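Ticket 1766
Site: Provholm, drinks finishing
Opened by: Lauri Salminen
Status: open, waiting on Stusteck

Problem: the arm stops before it picks up a cup that already has its straw in. Cups without straws go through. The message on the panel is "grip width not confirmed".

Log

6/29/23. Restarted the arm and the Gerent controller. Same stop on the next cup with a straw. Opening width put back to the supplier setting, no change.

Wait before closing the fingers changed from 200 to 800 ms. Fewer stops, but the cell falls behind and the packers stand waiting.

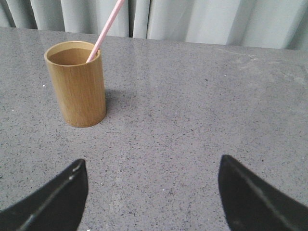
Tried 1000 ms as well. Too slow for the morning orders, so it is back at 800 for now.

Note from the shift: before the cell came in, two people did straws and one packed. Now one person watches the arm and clears stops, and the other two pack. Clearing a stop means walking round to the panel each time. The packers would like a reset button on their side. They also ask who is allowed to change settings, as the evening shift had put the wait back to 200 without writing it down.

Asked Stusteck whether the straw can go in after the pick. Goel will quote for the second button, fitting in August at the earliest.

Until then: log every stop, leave the wait at 800.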